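Tilumine: sorting blocks with two arms and one planner

Student project report, Brunbridge robotics lab
April 6, 2022

We started Tilumine in February because we wanted to write the whole software side of a two-armed block sorter ourselves, from camera input to joint commands. It has been a brilliant few weeks, even the bits that crashed!

The perception part finds each block by colour first and then by outline. Green was a lovely choice for the table, as the wooden shapes and red blocks separate from it easily in the colour step.

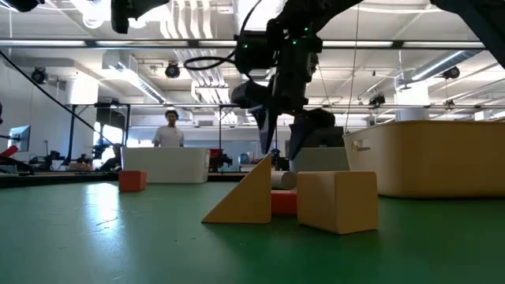

What does the planner do when both arms want the same block?
It gives the block to the arm with the shorter path, and the other arm moves on to its next target.

We logged 3,871 planning calls in all. Most were quick, but 175 ran over our time limit, nearly all with the arms close together. The Gebretsadik check, our name for the collision test, was looking at every link pair on every step. Skipping pairs that can't meet brought a typical plan down to about 40 milliseconds.

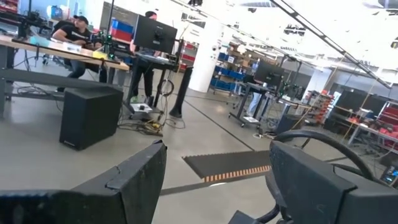
Control and the wrist view

The controller (we called it Dernico) takes the plan and smooths it into joint speeds. Our first version trusted the wrist view all the time, which was a mistake, as blurred pictures gave us block positions that jumped about.
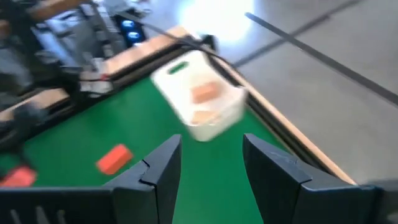
So we added a sharpness score, and any picture below the limit is dropped until the next good one comes in. It took 21 lines of code and we were so pleased with it. The wide view fills the gap in the meantime, and the planner uses it to decide which bin is nearest.

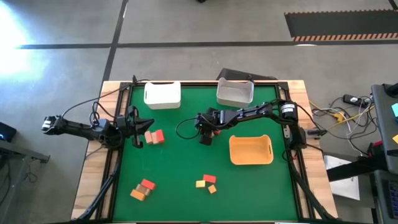 Bins are still the weak spot. The planner treats them as fixed for a whole run, so a nudged bin means starting again. We'd love to track them like the blocks, and the code for that is half written on our branch.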